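Home | Course outline | Handouts | Reading list | Contact

Print this page | E-mail this page

Handout 4: Planning and paying for a small robot arm station

Prepared by Felista Odera for the course Automation for Small Workshops

Please read this handout before the session in January, and bring your own draft budget with you, also if it is not finished. Last time we spoke about choosing a task. Today the subject is money, and the order in which you should spend it. The task we use all through the handout is the drawer task, with gripper fingers on the arm and a small wooden cabinet on a table.

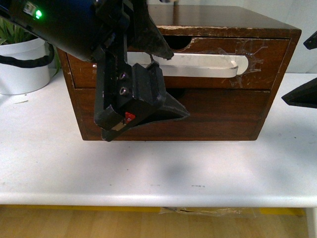
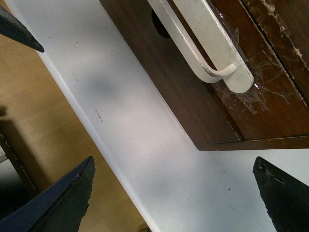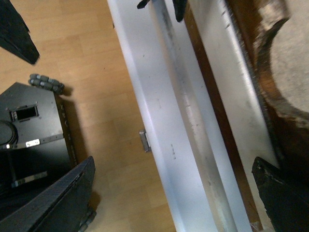

1. Start from the task and not from the catalog

When a workshop decides to buy an arm, the first thing that people do is open a catalog and compare reach and payload. I did the same in my first years, and I bought an arm that was too strong and too slow for what we needed. It was a good arm. It was the wrong purchase.

Write the task in one sentence. For our example: "The arm must open and close the drawer of a small cabinet, again and again, during one working day." Then write under it what the sentence does not tell you. How heavy is the drawer? How far does it come out? Who puts the cabinet back if it moves? Does a person need to be near? Each open question will cost something later, so it is better to have them on paper before you ask for a price.

For the class I will use budget units and no currency, since you come from different countries and the prices change too quickly. The total for our example station is 2667 units. You can replace a unit with whatever is correct for you.

2. The five lines of the budget

a) The arm and its controller. This is the biggest line, and it is also the line where you have the least surprise. The supplier gives you a price and you pay it. In our example we take 1800 units.

b) The gripper and the fingers. Many students put here only the price of one gripper. Please count the spare fingers also. Fingers wear, they hit the table, and they get changed when the task changes. We take 340 units for the gripper, plus 112 units for spare fingers and the brackets. If you print the brackets yourself, write down the material and also the hours of the person who does the printing.

c) Cameras, cables and cable guides. We take 215 units. The cable guide is cheap and it is very often forgotten. A cable that hangs free can catch on things near the table, and then you lose a morning looking for the fault.

d) The table and the objects. We take 100 units. The next section is all about this line.

e) The reserve. We take 100 units here too. It is a small reserve and I know it. Nyokabi Kioko, who teaches the second part of this course, thinks it should be double. You may discuss it with her.

If you add the lines you will find 2667. Please do the addition yourself, with your own numbers, and do it again after each change. I have seen a budget approved with a mistake in the total, and the mistake had to be taken from the spare parts.

3. The test objects are consumables

A cabinet for a house may be opened a few times in a day. On a robot station the same cabinet can be opened more times in a week than in a year at home. The handle becomes loose, the finish is damaged, and the drawer does not run straight any more. For this reason I ask you to put the objects under consumables, together with tape and screws, and not under furniture.

Decide in advance what you will do when a handle gives trouble. There are three normal choices:

- Fix it with what you have on the bench and continue the same day.
- Change the handle for a new one of the same model.
- Change the whole object.

The first choice is the cheapest and I have nothing against tape. But write it in the logbook with the time, because a taped handle can be a little different for the gripper than a clean one. If your results change in the afternoon, you want to know that the handle was fixed at 11:20.

For the second choice you need to have the handles already in the box. Buy them on the first order. Models go out of the shop, and a handle which is a few millimeters thicker can mean new finger positions and a day of new tests. At the Lemitside workshop they bought one cabinet and no spare handles, and when the model was stopped they had to begin their tests again from zero.

4. Floor space and movement

A fixed arm needs a table and a safe area. An arm on a moving base needs much more, and the price of this space is usually missing from the plan. Before you choose a moving base, measure these things:

- the narrowest place where the base must pass
- the space that the base needs to turn, with the arm folded and also with the arm out
- the height of the table compared to the working height of the arm
- the type of floor, and any step or strip between two rooms

Bases on omnidirectional wheels can move sideways, and this is very useful near a table. They prefer a flat and clean floor. Dust and small pieces of tape can go between the rollers. If you choose this type, put 15 minutes of cleaning in the daily plan and say clearly who has to do it. In our example budget there is no line for the base. Part of your homework is to add one.

5. Asking for offers

For the exercise we compare two offers. The first is from Skerholm and the second is from Mac an tSaoi. You received both papers in the last session. The Skerholm offer is lower on the first page. Please read the second page also: delivery, the first visit of the technician and the spare fingers are all separate. The Mac an tSaoi offer includes one visit and one set of fingers, but the waiting time is longer.

When you compare, make one table with the same lines for both. If an offer is silent on a line, do not write zero. Write a question mark and send an e-mail. A zero looks like good news, and after two weeks no one in the office remembers that it was a guess.

Questions to send to each supplier:

- How long do you keep spare parts for this model?
- Can we mount our own fingers without losing the warranty?
- Which cables are included, and how long are they?
- What happens if the controller fails? Do we send it back, or does a person come?
- Is the training in the price, and for how many people?

6. When to spend

Do not spend all in the first month. I suggest four steps.

Step one: buy the table and the objects, and do the task by hand. Use kitchen tongs if you have some. It looks a little silly but you learn quickly which handle is difficult.

Step two: borrow or rent an arm for a short time. In the Watau project this step showed them that the table was too high, and the change cost them only a saw and one afternoon.

Step three: order the arm and the gripper, with the spare fingers on the same order.

Step four: keep the reserve closed until the station has worked for one full month. After this you will know what is really wearing out, and it is often a different part than you expected.

7. Hours are also money

None of the numbers above includes people. For the drawer task you need one person to watch, to put the object back in its place, and to keep the logbook. In the beginning this person can do little else. Later it becomes less, but I have never seen it become zero. Make a separate page for the hours and show it together with the equipment page. If you show only the equipment, the director will believe that this is the whole price.

Homework

Take the example budget and add a moving base. The total has to stay at 2667 units. Explain in half a page what you removed or made smaller, and what risk comes from this. Add also a list of consumables for the first month. Handwritten is fine, if I can read it.

Comments (4)

marit_k
Can the hours page be in the same file as the budget or must it be separate? I have them in one spreadsheet.

Felista Odera
One file is fine, but please two sheets.

jonasb
We did step one with tongs yesterday. The drawer was easy to open and very annoying to close straight. Added a second cabinet to my list.

Nyokabi Kioko
I still say double the reserve. Bring me your numbers and I will show you where to take it from.

Print this page | E-mail this page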